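4.2 From testing the robots to teaching them

Before handheld recording was introduced, the floor staff at Skirnell spent most of their hours on the service robots themselves. They unboxed units, charged them, drove them through set routes, wrote up faults and returned them to the racks. Work of this kind is still done, and it takes up the larger part of the same hall. What changed in April of the first study year was that the company began to ask the same people to produce recordings of manual tasks. A worker holds a gripper, picks up and puts down ordinary objects on a table, and the recordings are later used to train the arm that Skirnell sells under the name Anier.

The two kinds of work share one room (Figure 4). The recording tables stand at the edge of the test area, so a person at a table has colleagues and robots in view for most of a shift. Management described this as a matter of space. The staff we spoke to gave it more weight. Several of them said that being able to look up and follow what the others were doing was what made the table bearable, and two said they would have asked to be moved if the tables had gone into a closed room, as had been planned at the Gomville site.

Recording is done in blocks of 90 minutes. At the start of a block the worker receives a task sheet with the objects to be used and the movements wanted, for example "move cup to the left of book" or "turn calculator, then return." The objects are chosen by the data team and swapped between blocks. Within a block the worker is free to set the pace, although a counter on the recording software shows completed, rejected and remaining takes. Most workers kept this counter in the corner of the screen. One had covered it with a sticky note, which her supervisor knew of and allowed.

Over the period of observation the group submitted 1633 takes, of which 700 came from the two most experienced workers. We do not read this as a simple difference in speed. Those two were given the longer sheets because their takes were rarely sent back, and they were also asked to redo tasks that others had failed. The company's own weekly report listed takes per person without separating new work from repeats. This made the two look faster than they were in some weeks and slower in others, and it came up in five of the interviews without our asking.

The skills involved were described in different ways. The data team's written guide speaks of "smooth approach" and "clean closure." The workers spoke about their wrists. The gripper has to be held so that both fingers stay in view of its camera, and a hand that would normally reach around an obstacle has to come at it from an angle the arm can copy. One worker, who had spent four years in repairs, put it this way: "I know how to pick up a cup. I had to learn how to pick it up badly in the right way." New workers usually needed several days before their rejection rate came down. There was no pay supplement for this period, and takes rejected during it were counted in the same table as all others.

Physical strain was reported by most of the people who recorded more than one block a day. Complaints concerned the thumb and forearm, and in one case the shoulder. Skirnell responded by lowering the tables and by limiting recording to two blocks in a shift. The limit was kept in ordinary weeks. It was not kept in the weeks before a software release, when some people did three blocks and one person did four. Those extra blocks were entered as voluntary. Three of the people concerned told us they had not felt able to refuse.

The effect on the older work was less expected. Fault reports on the service robots became shorter after recording began. When we compared reports written before and after the change, we found that the later ones more often used a code alone, with the free text field left blank. Supervisors put this down to the new form, which had been introduced in the same month. The technicians put it down to time, as a fault found shortly before a recording block had to be written up quickly or left until the block was over. Both accounts fit the reports we saw, and our material does not allow us to choose between them.

We also asked what people thought the recordings were for. All of them could name the Anier arm, and most had seen it demonstrated. Fewer could say what became of a given take after it was accepted. The data team held one open session on this question, and 70 percent of the floor staff attended. After it, two workers asked to be told when a task they had recorded was run on the arm for the first time. The request was granted for a short time and then lapsed when the person sending the messages changed jobs. In later interviews both workers raised this as a loss, and one said that she had started to treat the sheets "like any other form."

The question of replacement was raised less often than we had anticipated. The floor staff do not clear tables or sort objects for a living, and the tasks they record belong to other people's jobs, chiefly in kitchens and small offices. Some were uneasy about that. A technician whose mother works in a canteen had asked to be left off the sheets with trays and dishes, and his supervisor agreed. More common was a concern over their own position within the firm. Recording needs less training than repair, and several technicians suspected that the hours they gave to the tables would later be filled by temporary staff at a lower rate. At the Sopacua site, this had already happened by the end of our fieldwork. There, the repair group was kept at its former size and the recording was handed to an agency. Two technicians who had liked the work applied to stay with it and were told the agency contract did not allow for this.

Section 5 takes up how the hours were assigned and who had a say in it. 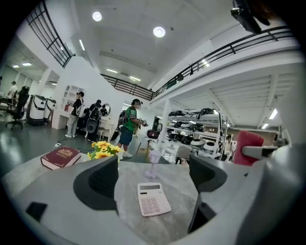
Work and Automation Research Group, Department of Labor Studies
Figure 4. A recording table at Skirnell with the handheld gripper in the foreground. A calculator, a clear plastic cup and a thick hardcover book are on the tabletop, with service robots and people in the hall behind. Section text and fieldwork: Melur Nair.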